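Planning for the Pegboard: Inside the Zarnby Tool-Return Stack

The software lead at Zarnby, a controls shop in Kosstead, does not like the word "autonomy." The team's product is a planner called Fleury, and its current job is putting hand tools back where they hang.

"The arms were the easy purchase," the lead says. "Most of our code is about deciding which arm goes first."

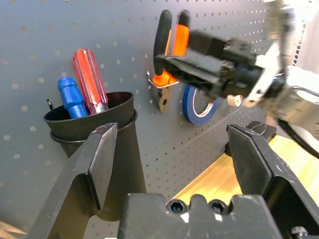

Two arms, one workspace

Fleury plans each arm separately, then checks the pair for overlap. The checker samples every candidate path at 198 points and rejects it if the clearance falls below a set margin. Cables are modeled as padded tubes.

"We tried a joint planner for both arms. It found better paths and it took too long to find them."

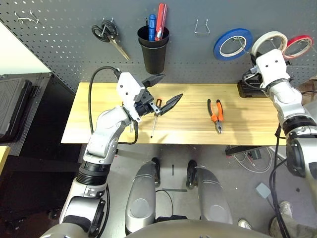 Reading time: 3 minutes

Perception runs as a separate process, Jurkley, which publishes tool poses with a covariance attached. Fleury will not accept a pose more than 325 milliseconds old. The limit was 600 until December, when logs showed the planner acting on poses from before a gripper had moved.

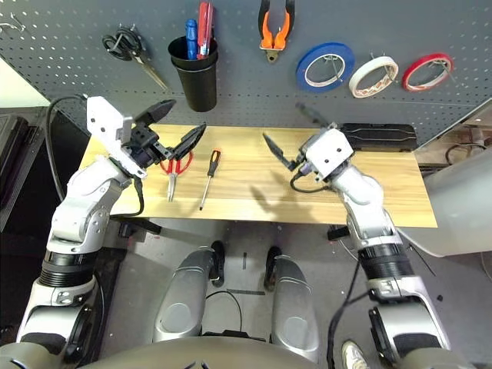 Grasp selection is the part the lead most wants to rewrite. Candidates are scored on approach angle, finger clearance and the rotation needed before hanging. Pliers score badly on the last term: a red-handled pair lying on the table with its jaws toward the front can be picked up easily and still leave the wrist near a joint limit at the hook.

"The grasp is scored before the placement is solved. That order is wrong, and we know it's wrong."

The replacement solves the placement first and works backward.

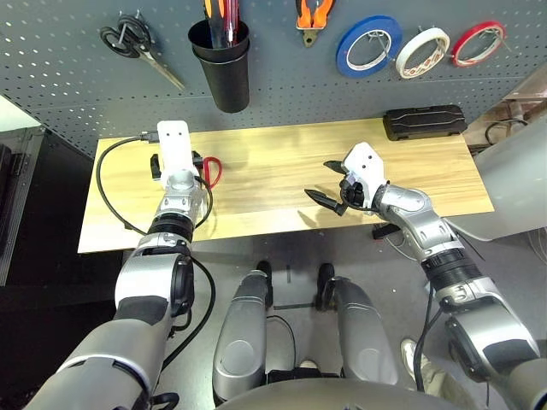
It is slower in replay, mostly in the inverse kinematics calls, and the team is caching those by hook. Asked about a release date, the lead would commit only to the replay tool, which steps through a logged run one planner decision at a time.

"If I can't replay it, I can't fix it. The rest can wait."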